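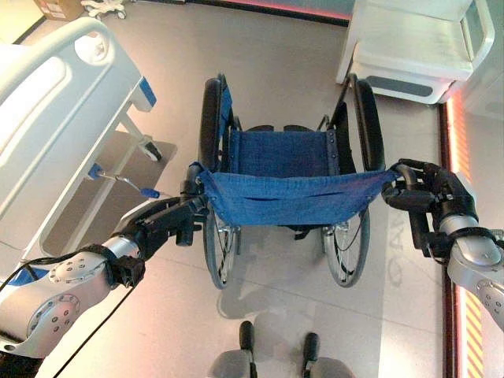

Eimear Mulligan

Breklow 日间中心轮椅借用工作会议记录
十一月
地点：Breklow 一楼小会议室
主持：Daithí Hennessy
记录：Eimear Mulligan
出席：前台、活动组、接送组、维修间各派人员参加
请假：Corrigan 分部的联系人（会前已用邮件交来意见，由记录人代读）

一、上次会议记录

上次的记录已经读过，大家同意，只有一处修改。关于脚踏板的那一段，我写成“更换”，维修间指出应该写“调整高度”。已经改正。

二、蓝色折叠轮椅的使用情况

Daithí 先介绍情况。中心目前借出最多的是蓝色布面的折叠轮椅，黑色管架，大后轮，推把在靠背两边。接送组认为这种轮椅方便放进车里，所以比较喜欢。活动组的意见有一点不同：他们觉得座布用久以后会变松，身体比较轻的客人坐着没有问题，但是有的客人坐一个下午以后会说腰不舒服。

讨论了要不要加坐垫。前台说仓库里还有旧坐垫，但是尺寸不统一，有的放上去以后会盖住座布边上的铆钉，有的太窄，会往前滑。维修间建议先试用，不要马上买。大家同意。

关于靠背：靠背布中间有一条横的线，有人问是折痕还是开口。维修间说他们要把每一辆都拿来用手检查，然后才能回答。在检查以前，请不要把水瓶、手机或者别的东西塞到那个位置。

决定：
1. 活动组选三位常来的客人试用坐垫，先征得本人或者家属同意。
2. 维修间检查靠背布和座布，特别是两边的铆钉，有松动的先停用。
3. 试用结果下次会议再谈，会前不订购新坐垫。

三、推把和推行的方法

接送组报告，上个月有一次在后门斜坡，推的人只用一只手拿推把，另一只手拿雨伞，轮椅转向墙边。没有人受伤，但是客人受了惊吓，家属也打来电话。Daithí 已经给家属回电话并且道歉。

大家重新确认下面的做法，请各组告诉新同事：
推行的时候两只手都要放在推把上，不可以只用一只手。
下雨的时候给客人穿雨衣，推的人也穿雨衣，不打伞。
停下来就拉刹车，等电梯的时候也一样。
下后门斜坡要倒着走，推的人在下面，慢慢退。
不要在推把上挂重的袋子。客人站起来以后，重的袋子可能使轮椅向后翻倒。

对最后一点有一些讨论。活动组说，客人购物回来，袋子总是要有地方放。接送组回答，车里有篮子，可以下车以后另外拿一次。前台觉得这样多走一趟，人少的时候不容易做到。最后同意：很轻的布袋可以挂，购物袋不可以。“很轻”是什么意思，没有定下来，我在这里如实写下。

四、折叠和存放

前台说，走廊里常常有没有折好的轮椅，挡住去洗手间的路。我自己也看到过。有的同事折叠的时候用手压座位两边的管子，这样容易夹到手指。正确的方法是先把脚踏板翻起来，再从座布中间往上提。打开的时候用手掌压座位两边，手指朝里，不要握住管子。

维修间愿意做一次示范，时间是上午 9 点，在早会以前，地点在大厅窗边。每组至少来一个人。具体哪一天由 Daithí 和维修间商量以后通知。

存放的位置仍然是楼梯下面的地方。Corrigan 分部在邮件里建议用墙上的挂钩。维修间不赞成，因为搬上搬下对背不好，而且那面墙是不是够结实也不知道。这个建议暂时放下，请记录人给 Corrigan 回信说明理由。

五、采购

Hirovex 公司送来了 Hakulley 型轮椅的报价，总价 1,343 欧元，包括运费，不包括坐垫。Daithí 问大家意见。

赞成的意见：它的扶手可以拆下来，客人从旁边移到床上或者车上比较容易。现在有几位客人需要这样移动，接送组很费力。
不赞成的意见：它比现在用的重，折叠以后也比较宽，楼梯下面可能放不下。另外，报价单上没有写清楚零件保修多长时间。

讨论大概用了 30 分钟，没有结果。接送组希望先借一辆来试，再决定。Daithí 说他会问 Hirovex 能不能借，如果可以，请接送组在最常走的路线上使用，并且量一下折叠以后的宽度。保修的问题也一起问，请对方用书面回答。

六、清洁

活动组提出，蓝色的布面不容易看出脏，但是扶手摸起来会黏。现在登记表上只有“已清洁”一栏，不知道清洁了哪里。决定把这一栏分开，写成“布面”“扶手”“推把”“轮子”。布面用拧干的湿布擦，不要用含漂白成分的清洁剂。轮子上的头发和线由维修间处理，前台不用做。

借出以前由前台擦推把和扶手，还回来以后由收的人擦其他部分。如果客人在外面吃过东西，座布和两边管子中间的地方请多看一下，那里常常有饼干碎。

七、其他事情

借用登记本快要写完，前台会准备新的。旧的请不要丢，交给我保存。

有家属问能不能在周末把轮椅借回家。以前的做法是看情况，没有写下来的规定。Daithí 认为应该写一个简单的说明，内容包括谁可以借、什么时候还、坏了怎么办。由记录人先写草稿，各组看过以后再讨论。

维修间提醒，打气筒又不在原来的地方。如果谁拿了，请放回工具柜下层。

八、需要做的事情

活动组：联系试用坐垫的客人和家属。
维修间：检查布面和铆钉，准备折叠示范。
前台：修改清洁登记表，准备新的登记本。
接送组：把推行的做法告诉所有司机和陪同人员。
Daithí Hennessy：联系 Hirovex，询问借用和保修；通知示范的日期。
Eimear Mulligan：给 Corrigan 回信；写周末借用说明的草稿。

下次会议的时间由 Daithí 用邮件通知。如果这份记录里有写错或者我理解错的地方，请在下次会议以前告诉我，我会修改。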